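Chapter 7
The Folding Table: Automation and the People Already There

Opening case: Noonan Linen and Garment Care

When Noonan announced that the sorting and folding line would be automated by April, the staff meeting lasted under an hour and the arguments lasted until summer. Management had a slide with an arrow on it, pointing up. Clodagh Lenihan, who had folded on the evening shift longer than the company had owned slides, asked what the arrow was measuring. She was told it was a good question, and the meeting moved on to parking.

The vendor, Brodska, did not arrive with a finished machine. It arrived with hand-held grippers and a request. Before a robot could fold, people would have to fold with the grippers, over and over, while cameras took notes. Each folder was asked for 274 recorded attempts. 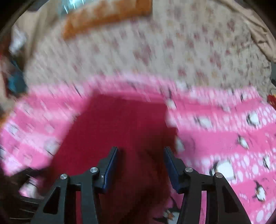

Automation projects tend to begin by adding work. Managers picture a task being lifted out of the day, leaving a neat hole behind. At Noonan the task stayed put and acquired a second version of itself, performed with fingers that open and close and do little else. Bedding made it harder. A fleece blanket covered in penguins and polka dots is easy enough for a person to read, but software has to learn that a penguin is a pattern and a crease is a problem. Kiri Nepia, the shift lead, added the recording sessions to a schedule that had no room for them and noted that the output targets had somehow survived untouched.

Then there was the matter of what the folders knew. Lenihan could tell a tired elastic by feel and set the item aside for mending. This had never appeared in her job description, so it did not appear in Brodska's project plan either. Economists call such knowledge tacit. Lenihan called it having hands. 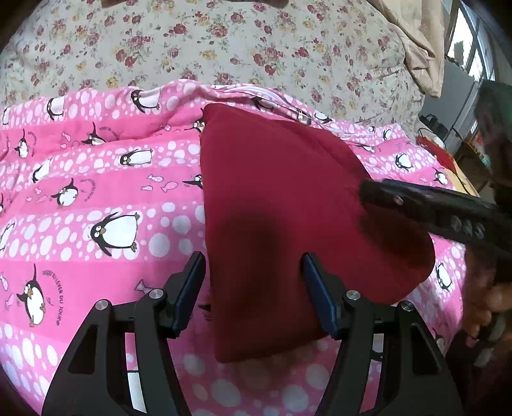 The company's first answer was a bonus of 200 dollars for each folder who finished the recordings. Its second, reached after two resignations, was more interesting. Nepia proposed that folders should decide which items went to the machine and which stayed on the table, and that the deciding should be paid at a higher grade. Finance objected that sorting was already part of the job. Nepia agreed – and asked why, in that case, it had never been part of the wage.

As you read this chapter, keep three issues from the Noonan case in mind: who supplies the skill a machine learns from, who carries the extra work while it is learning, and who gets to redraw the job afterward. Section 7.1 begins with the second, as it is the one most often left out of the budget.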